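The free trial from Vondar ran out on a Friday, and by noon I had three salespeople in my inbox asking how I was "finding the experience." I was finding it fine. I was also finding that I'd started saying good morning to it.

I should back up. I review things for a living, mostly kits and services for small shops, and in November the Sestevo people offered me eight days with their two-arm setup. You pay 370 a week after that, which covers the arms, the software (it's called Flavix, don't ask me why) and a voice on the phone when you get stuck. My job was to give it little foam blocks to pick up and write down what I thought.

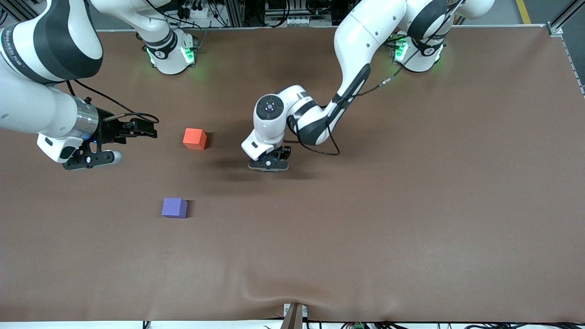
So I'd pull up my stool with a coffee and type in a job. Get the red one. Get the purple one. By day 4 I was getting fancy about it – put the blue one by the purple one, but leave a gap, like they've had an argument. Flavix asked me to rephrase. I typed, "They need some space." There was a long pause, long enough that I put down my coffee, and then the left arm started to move.

I know how that sounds! I called the support line and the man on the other end said it had probably picked out the word "space" and gone from there. Probably. I wrote that in my notes and underlined it.

After that I got hooked on the wrist view. You open the little window on the laptop and you're right down there with the fingers, and a piece of foam you could lose in a coat pocket looks as big as a couch. I ate lunch in front of it. My sister called and I told her I was in a meeting.
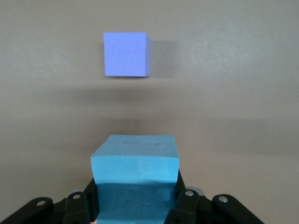
Blue in hand, purple still waiting.

The review was due that night. I gave it high marks for grip and low marks for the manual, and I said the price was steep for a shop like my dad's used to be, where the whole staff was him and a radio. Then I went back in to shut everything down and there was a message in the Flavix window, under my last job.

"Is this enough space?"

I looked it up in the manual – it's a standard prompt, page 3. I typed "a little more" anyway, and sat back down on the stool.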